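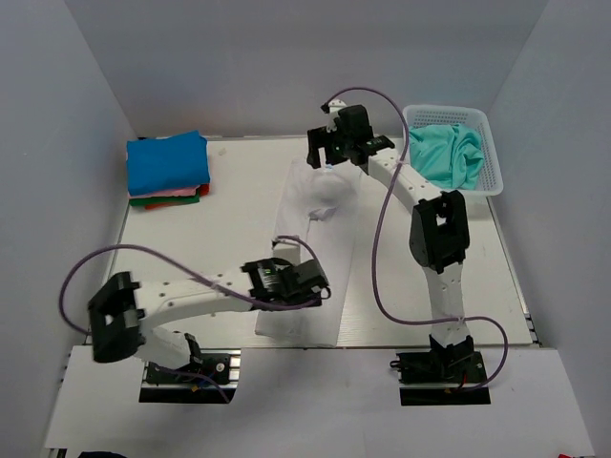 The theater in Clutier had 92 seats, and on the night I came back to the stage they had sold all but two of them. The manager told me this with a serious face, as a doctor tells you the result of a blood test. He said the two empty seats were behind a pillar and nobody ever wanted them.

I had not told a joke in front of strangers for 14 months. Before that I did it almost every night, in Jikholm, in Rellach, in towns where the train stops only if you ask the driver. I was the man who did the voice of his mother. People knew me for this. They shouted for it before I had taken the microphone from the stand. "Do the mother!" And I did the mother, how she bargained for fish, how she spoke to the telephone as if it were deaf. She came to see it once. She sat in the third row with her handbag on her knees, and afterward she said that I had the hands wrong.

Then she died in April and I canceled everything. The agency wrote a short notice that said I was resting. I read it many times. I was not resting. I was cleaning her apartment in Duman, one drawer each day, and some days only half a drawer. She had kept all my posters, folded in four, with the fish receipts between them.

In the dressing room in Clutier there was one chair and a mirror with a crack along the bottom. I had my notes on a piece of cardboard. I had written a new set, with no mother in it. There was a long part about a dentist, and a part about buying a mattress, and something about bicycles which I had never believed in but needed for the time. I read it aloud to the mirror. The mattress was good. The dentist was too long by a minute.

At ten minutes past eight the manager knocked and said they were ready when I was. I asked him if the pillar was on the left or on the right. He had to think about it.

"Left," he said. "From you, left."

The light was stronger than I remembered. I could see the first row and some shoes from the second, and after this only dark, with breathing in it. They clapped for a long time, longer than is comfortable, and I understood that they had read the notice too. I said good evening. I started with the mattress.

It went well. I want to be exact about this, because later I told some people it was a disaster, and it was not. They laughed at the mattress and they laughed at the salesman lying down next to me to show me the springs. A woman near the front had a laugh like a gate. At the dentist they became a little quieter, and I cut the part with the X-ray, and we arrived at the bicycles with enough goodwill.

Then a man called out from the back. He was not rude. He said it almost gently, like when you ask a neighbor for something you have borrowed before.

"Do the mother."

Some people made a noise at him to be quiet. So they knew, or a few of them knew. I stood there with the bicycle sentence half finished. I looked to the left, where the pillar must be, but I could not see it.

I did not do the voice. I put the microphone back in the stand to have my hands free. I showed them how she counted coins for the bus, with the thumb pushing each coin along the finger, and the small pause before the last one, in case the driver changed his mind about the price. I had practiced it without noticing, I think, in the kitchen in Duman. I did not say one word. I counted to 100 like that, in small coins, and it took a very long time.

In the beginning nobody laughed. Then the gate woman did, once, and after her the rest, and it was a different laugh from the mattress laugh, lower and slower to stop. When I gave the last coin to the driver I waited for the ticket. I folded it in four and put it in my pocket.

I never finished the bicycles. I said thank you and went off on the wrong side, and I had to walk behind the curtain in the dark with one hand on the wall.

The manager was waiting with a glass of water. He said that I was six minutes short and the bar was not open yet. I told him I was sorry. He said it was no problem, he could put the music on, and he went to look for the switch.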